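Bring back the barn owl boxes! Every March I get giddy about this, and this year the county finally has a reason to join me. The old grain sheds at Hotville are coming down, and with them goes the best nesting spot for miles. Two good boxes on poles would fix that before the next brood. 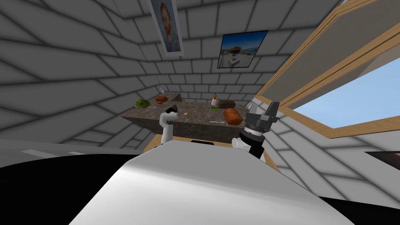 Zlata Marchuk wrote back that boxes are pointless if farms keep putting out rat poison, and she has a point. So let's do both!

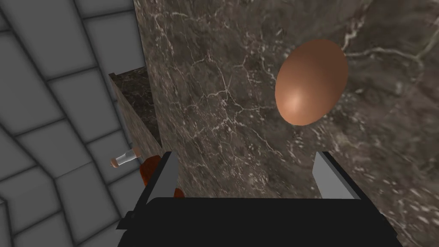
Owls lay in the dark, on bare boards, and they'll take to a plain box faster than you'd think. Forget the smooth brown egg, glossy on one side, that most of us picture; a barn owl's is dull white. I want kids here to grow up knowing that.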